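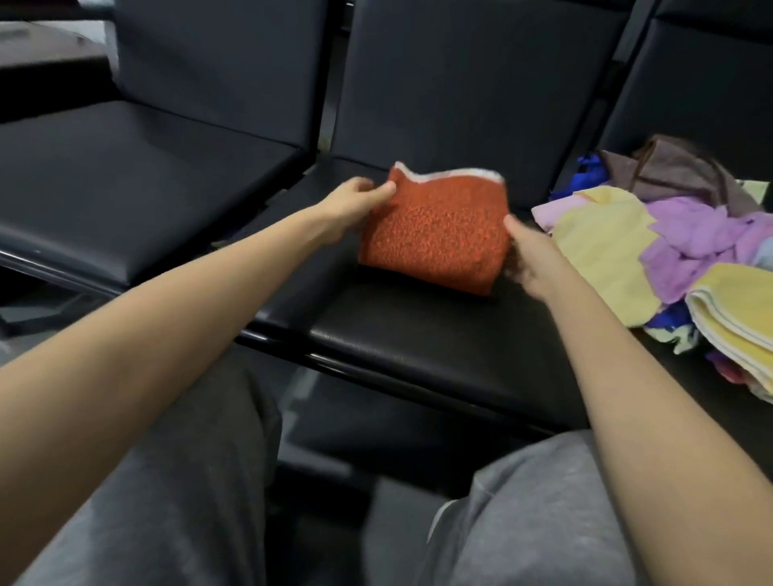
Leitura: 2 min

Pesquisar no site Digite o que procura OK

Notas p/ a fala — toalhas na sala de espera (Prandon, encontro de outubro)

Abrir direto com a foto, sem boa tarde comprido. Deixar uns segundos no telão.

Toalha laranja, banco preto, duas mãos. É disso que vou falar. Dobra feita em cima do assento, na fileira de bancos da espera.

Perguntar: quem aqui dobra toalha no colo? Esperar as mãos. (Na Platero levantou quase todo mundo.)

Ponto 1 – superfície
- assento liso, estofado. toalha desliza fácil, dá pra girar o pacote sem desmanchar
- borda da frente arredondada!! não deixar a toalha passar dela, a dobra cai
- passar pano no assento ANTES. óbvio mas ninguem faz
- mesa é melhor? é. mas no Kermani não tem mesa livre depois das 16h, então banco

Ponto 2 – a barra branca
Voltar pra foto, apontar a barra em cima. Está torta, ondulada entre os dedos. O tecido embola ali. Felpudo engana, parece alinhado e a barra entrega.
- puxar a barra pelos dois cantos, depois alisar
- alisar do meio pra fora, mão aberta
- só então a última dobra
Demonstrar com a toalha que eu levar (pôr na mochila hoje à noite!)

Ponto 3 – tamanho
Retângulo da largura de duas mãos, mais ou menos como o da foto. Serve de medida, não precisa gabarito de papelão. Na Londow usavam gabarito e sumia toda semana.
Prateleira do armário de lá: 68 cm. Pacote largo demais não fecha a porta, todo mundo já brigou com isso.

Números, falar rápido:
906 toalhas dobradas no mês, 19 devolvidas pra dobrar de novo. Das 19, quase todas por causa da barra. Repetir esse ultimo pedaço.

Se sobrar tempo: cor. Laranja e ferrugem mesclado, em cima do preto aparece bem, fiapo também aparece. Levar rolo adesivo. Toalha escura no banco preto = não se enxerga a borda, dobrar em outro lugar.

Se faltar tempo: cortar a cor e a história do gabarito. NÃO cortar a barra.

Perguntas que costumam vir
- amaciante? pouco, felpa fica escorregadia e o pacote abre
- pode empilhar no banco? até 2, mais que isso tomba pra frente
- rolinho em vez de dobra? outra conversa, rolo não cabe no armario da Londow

Fechar pedindo que cada um dobre uma. Toalhas na caixa perto da porta, pegar e ir pros bancos. Conferir antes se a caixa veio.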